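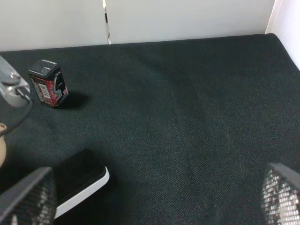

What is a hinged or lift-off tin box used for once its contents are gone?
Mostly for keeping small dry goods and household bits, such as tea, buttons, screws, playing cards or stamps.

Tin box

A tin box, or simply a tin, is a small lidded container made of thin steel sheet, usually coated with tin or lacquer. Rectangular tins are common for tea, biscuits, confectionery and games. Most are sold filled and kept afterwards.

Construction

The body is bent from one printed sheet and joined along a side seam. The base is a separate piece, crimped on. Lids may be hinged, slip-on or plug type. A recessed lid has a raised rim around a sunken top — the rim stiffens the metal and helps stacked tins stay in place.

Decoration

Colour is printed on the flat sheet before forming, so the design has to be laid out to meet at the corners. Black, red and white are cheap to print and hold up well to handling. Barcodes are either part of the artwork or added on a paper label, often on a side panel.

The Trivham works at Bech made tins in 20 standard sizes. Its 1 February catalogue listed 384 printed designs, of which 70 were for tea.

Care

Tins are wiped with a dry or barely damp cloth. Water left in the seams causes rust. Felt or baize underneath protects both the tin and the tabletop from scratches.

See also

Biscuit tin
Tea caddy
Tinplate
Vamska lid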